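Why a Free Gift in Your Game Can Be a Trick

A page for young readers, by Ghislain Girard

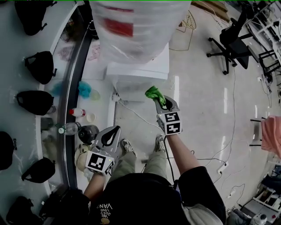 Holding a green cloth just above the floor.

Imagine you are playing your favorite game and a message comes. It says: "You won 355 coins! Type your password to get them." You feel happy and you want to click very fast. Please wait a little. A message like this is very often a trick, and the name of this trick is phishing.

The word sounds like "fishing", and the idea is the same. A person with a fishing rod puts some food on a hook. The fish sees the food but does not see the hook. In a phishing message the free coins are the food. The hook is the place where you must type your password.

What does the trickster want?

Mostly your account. With your password, a stranger can enter the game as if he was you. He can take your things, change the password so you stay outside, and write to your friends with your name. Then your friends may believe him, because they think it is you who writes.

Eustaquio Huerta teaches computer class at the school in Rillwood. In January one boy in his class, who is ten, got a message from a friend in a game called Mirnum. It said "Vote for my drawing, log in here." The friend did not write it. Somebody had already stolen the friend's account. The boy called his friend on the phone before he clicked, and so both of them learned about the problem on the same evening.

How can you notice it?

Look at the address of the page. If the game is Mirnum but the address says "mirnurn", somebody put the letters r and n together to look like an m. Read it slowly, letter after letter.

Look also if the message pushes you. "Only 2 minutes left!" is written to make you hurry.

What if I already typed my password?

Tell a grown-up you trust, even if you feel ashamed. Adults fall in this trick too. Together you can change the password, and if you use the same one in other games, change it there also.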